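Stäbchen gehören in den Becher, und zwar stehend

Wer Bastelhölzer in Tüten oder flachen Schalen lagert, spart am falschen Ende. Ich vertrete seit Längerem die Auffassung, dass der zylindrische Stiftebecher aus Drahtgeflecht das geeignetere Behältnis ist, auch wenn er für Kugelschreiber verkauft wird. Bożena Wysocka hat mir im Juni widersprochen: Das Einsortieren koste mehr Zeit, als der Becher je einbringe. Der Einwand verdient eine Antwort.

Entscheidend ist die Methode. Einzelnes Einstecken ist präzise, aber langsam. Bündeln ist schneller, setzt jedoch voraus, dass die Hölzer vorab parallel liegen — ein kreuz und quer liegender Haufen verkantet am Rand.

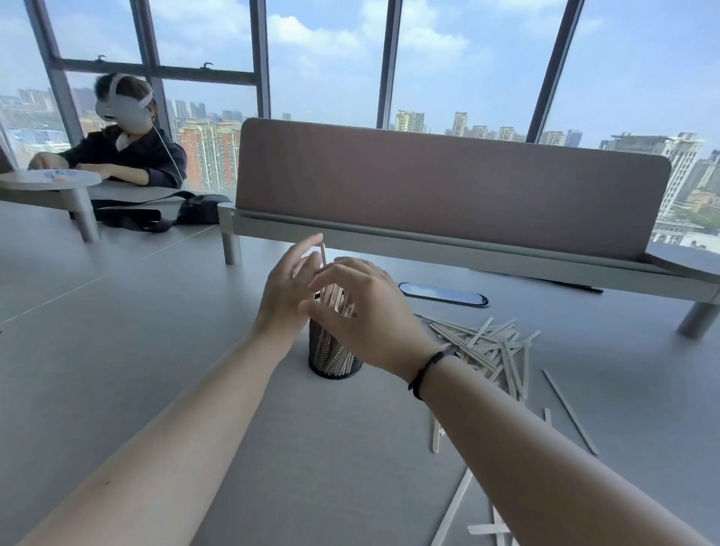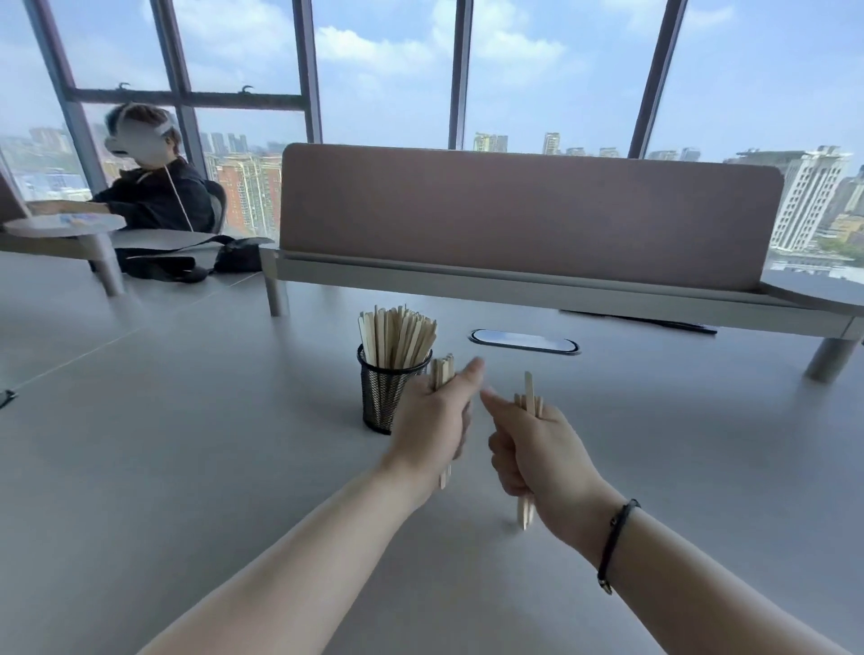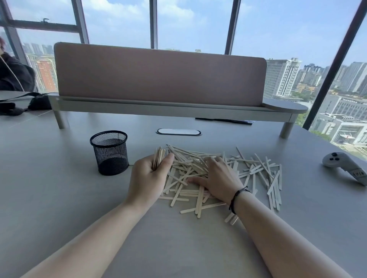
Flache Holzstäbchen und Stiftebecher auf grauer Tischplatte.

Pendo Temba, die bei Gurthorpe den Materialraum führt, hat einen Bestand von 1.344 Stäbchen auf Becher umgestellt. Ihre Regel lautet: Bündel von 10 Stück, unten auf der Platte aufgestoßen, dann senkrecht abgesenkt. Größere Bündel fächern oben auf und blockieren die Öffnung.

Zu berücksichtigen bleibt die Füllgrenze. Ein zu dicht gepackter Becher gibt das einzelne Stäbchen nur widerwillig frei, und beim Herausziehen kommen die Nachbarn mit. Ich fülle deshalb höchstens bis zu zwei Dritteln und nehme lieber einen zweiten Becher. Der Platzbedarf ist vertretbar, die Entnahme bleibt einhändig möglich. Für Tüten spricht allein der Transport.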